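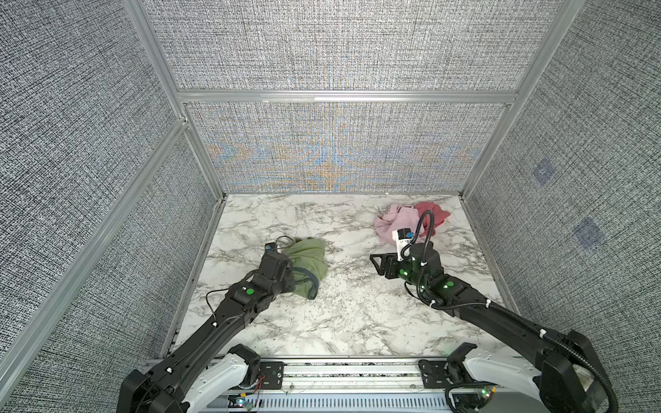 2025-07-03 - booth 2, cloth handling

Started late, Lise had the booth door off for the rail bolts. Fine now.

Ran the green and the pink together, both dropped crumpled, no pre-smoothing. 47 tries before lunch, 52 after. Left arm still pushes down too hard before it closes, fabric bunches up under the gripper and then the Skundum software thinks it has an edge. It doesnt. Straps make it worse. Lowered the press depth twice, see log.

Right arm: keep an eye on the conduit loop near the wrist. Too tall for my liking when there's cloth next to it. Cheng-en to re-tie.

Talked to the sorting crew at the change of shift. They do 2,758 pieces on a normal day by hand and what they want taken off them is the picking up and shaking out, that's the part that gets the shoulders. Folding they would rather keep. We've been building it the other way round since January - need to bring this up with Ugwu before the next order goes in.

Also asked who clears a jam on nights. Silence. Right now it's whoever is closest, on top of their own table, and it isn't counted in their rate. Has to be a real job with hours and traning before anything goes on the floor. Lise writing it up.

Todo
- press depth, left, again
- retie cable, right
- strap pieces as their own batch
- jam duty - who, what pay grade

Recent entries
Zekon gripper pads, wear check
Shift talk notes, sorting tables
Cloltico order, what came and what didn't

3 comments - 8 shares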